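Ticket: Erar travel diary, entries missing after sync
Status: closed (by me, with a grumble)
Version: the one from December, whatever number that was

Opening this as a log because support asked me to write down everything I try, in order, and if I don't type it as I go I'll forget half of it.

The problem. I kept a diary in Erar the whole way from Lamow down to Sterkport. It was mostly short stuff, what I ate, which bus, what the old men outside the bakery were arguing over. My phone says 293 entries. The web page, the one my mom and my aunts read over breakfast, says 200. The ones that are gone are from the end of the trip, so as far as my family is concerned I got to the harbor in Sterkport, ordered fish soup, and vanished. My mom has already called to ask how the soup was.

Entry 1, 8:40 am
Did the usual. Closed the app, opened it, pulled down to refresh. Spinner, then a green check mark, "All entries up to date." They are not up to date! Still 200 on the web page. Tried the page in another browser and on my neighbor's tablet, same thing.

Entry 2, 9:15 am
Signed out and back in. I was nervous about this one so first I took screenshots of the last few days on my phone. (Support, if you read this, please put a warning on that button saying whether it wipes things or doesn't.) It didn't wipe anything. It also didn't fix anything.

Entry 3, 9:50 am
Reply from support. They think it's the photos. Big photos get stuck and hold up everything behind them in the line. Fair enough, I did take a lot of pictures of the Bashir, the little boat that goes across the bay, and I know some of them are huge. So I went to the first missing entry, the day after the soup, and it has one photo in it, of a cat on a wall. Took it out. Synced. Green check mark. 200.

Put the cat back.

Entry 4, 10:30 am
Support says try Wi-Fi only, no cell data, battery plugged in, screen on, app in front. Left it on the kitchen counter like that for an hour while I did laundry. The house smells great now and the diary ends at the soup.

Entry 5, 11:45 am
OK, something useful. I wrote a brand new test entry dated today that just said "hello" and synced it. It went up! I got excited and ran to the laptop, and there it was at the top of the page, "hello," and the count still said 200. So I scrolled all the way down to the bottom and my very first entry was gone, the one from the station in Lamow where I'd missed the early bus and wrote half a page about how I was definitely going home.

So the new one pushed an old one off. And the missing ones from the end of the trip still weren't there, which made no sense to me at all. If it's keeping the newest 200, those should be on it.

Entry 6, 12:20 pm
Deleted "hello" on the phone. Synced. The Lamow station came back. Phew.

Sent all that to support and went to eat something.

Entry 7, 2:05 pm
Different person on the other end now, I think, because they asked much better questions. They wanted to know if I'd changed time zones, and when, and if I'd ever set the phone's clock by hand. And yes, I did! On the Bashir the phone kept grabbing a signal from the other side of the bay and jumping an hour ahead and back again, and I'd missed lunch at the guesthouse because of it. So I turned off the automatic clock and set it myself. And I must have got the year wrong, or bumped it, because when I open the details on the entries after that day they say last year. The title line shows the date I typed in, which is right, and the hidden one, the one Erar sorts by, is off by a whole year.

So all my last days are sitting there dated before the trip even started. The web page shows the newest 200, and as far as it's concerned those are the oldest ones I've got.

I never knew there were two dates. You have to hold your finger on the little clock symbol to see the second one.

Entry 8, 2:40 pm
Fixing it. You can change the hidden date one entry at a time, which I did for five of them before I got fed up. Then support pointed me to the bulk option under Trips, Select, Shift dates. It does a maximum of 100 in one go, so mine fit in one batch with room to spare. Moved everything forward a year. It sat there thinking for so long that I made coffee.

Entry 9, 3:10 pm
The end of the trip is up. The night market, the wrong laundry bag, the walk out to the lighthouse with the wind going straight through my jacket, all of it, in the right order. Now of course the beginning is missing, because the page still only shows 200.

Entry 10, 3:30 pm
That last part is a setting too. On the laptop, not on the phone, there's a box called "Show older entries" and it was unchecked. Checked it. Count says 293. Scrolled from the missed bus in Lamow all the way to the airport sandwich and read far too much of it on the way down.

Closing this. Two things for whoever at Erar reads closed tickets. The green check mark should not say everything is up to date when the page is hiding a third of my trip. And please show the second date somewhere people can see it — I'd have caught it on the boat.

My mom has now read the rest and says the soup still sounds like the best part.

Comments (4)

ferrylegs
Same thing happened to me on a cruise, ship's time versus land time. I only lost a few days but it was all the good ones. The shift dates thing worked, thank you!!

inkandsand
I can't find "Show older entries" on my laptop. Is it under Trips or under the account page?

Reply from the ticket author
Account page, scroll down past the email stuff. It's small and gray, I missed it twice.

postbox_blue
This is why I still write mine in a notebook. Then again I left last summer's notebook on a train, so what do I know.
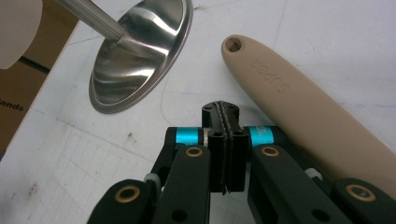 Jaws closed, teal band on each side.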